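Sim kitchen results: does randomizing textures really help?

ritu_kandpal
Member
I am repeating the texture randomization result from the Lestance write-up and I get a smaller gain than they report. My setup is a single arm in a simulated kitchen, and the policy learns from 210 demonstrations. I train 3 seeds and test each one for 50 episodes. With random textures on the counter and backsplash, success on unseen kitchens is better for two seeds and worse for the third. Did anyone see the same?

e_pomare
Regular
Two against one tells you very little. With 50 episodes per seed the noise is large. Run 1000 before you decide anything, simulation time is cheap.

ritu_kandpal
Member
It is not so cheap for me, I share one machine with the whole lab. But I agree the number is small. I can start a longer test tonight.

rejean_r
Regular
I don't agree with Ewan that more episodes is the first thing to do. The spread between seeds comes from training, and more test episodes will not remove it. I would train more seeds and keep the test short. Also, which cameras do you use? When we tried this in July, the wrist camera did not care about textures. All of the gain came from the side view.

e_pomare
Regular
Fair point about seeds. Then do both, if the machine allows.

ritu_kandpal
Member
I use only a fixed side view, no wrist camera. I attach one render from the test set, so you can judge how much of the picture is counter and wall.
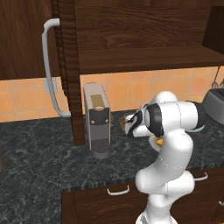

Test kitchen, side view – gripper holding the small brown object near the gray appliance.

rejean_r
Regular
Thank you, this helps. The tiles and the granite take a lot of space here, and the cabinets are wood grain too. Do you randomize the cabinets?

ritu_kandpal
Member
No, only counter and backsplash. I understood the write-up that way.

sosina_d
Member
I read it differently. In the appendix they say "all static surfaces", so for me this includes cabinets. I would add them before you pay for more seeds.

e_pomare
Regular
I would still keep the old runs for comparison. Otherwise you change two things at once.

ritu_kandpal
Member
OK, I keep them. Cabinets go in first with the same three seeds – I will post the table when it is finished.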